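Packaging and Supplies

Ondell changes the sealed packet used in its small boxed kits

Ondell has revised the flat packet supplied with its small upright cartons, moving to a thinner clear film with a single printed panel across the middle. The change applies to item 2354 and takes effect in September.

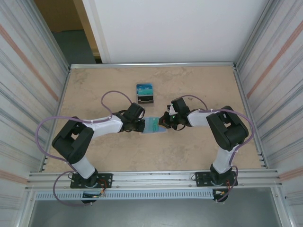 The earlier packet was printed over its full face, which hid the contents from anyone checking a packed carton. In the revised version the ends are left unprinted and the product details are confined to the centre panel. Film thickness is now 50 microns. The seals at both ends have been widened to 8 mm after packing staff at the Luseo site reported splits near the corners.

Outer carton dimensions are unchanged, so existing shelf trays and shipping cases can still be used. The packet is inserted flat against the rear wall of the carton, printed side facing forward. Sites that fold the packet before insertion are asked to stop doing so, as a crease across the end seal weakens it.

Kenano, which makes the film, ran a trial batch of 377 packets on its existing line. Two were rejected for poor print alignment. No seal failures were recorded during the drop and squeeze tests. The line needed a lower sealing temperature than before, and the revised setting has been added to the work sheet.

Stock in the old film will be used up first. Old and new packets should not be mixed within one shipping case. Case labels for the new version carry the suffix B after the item number.

Jakab, which distributes the kits to retailers, will accept both versions until the end of November. Returns of the earlier version will be handled under the present terms. Prices are not affected.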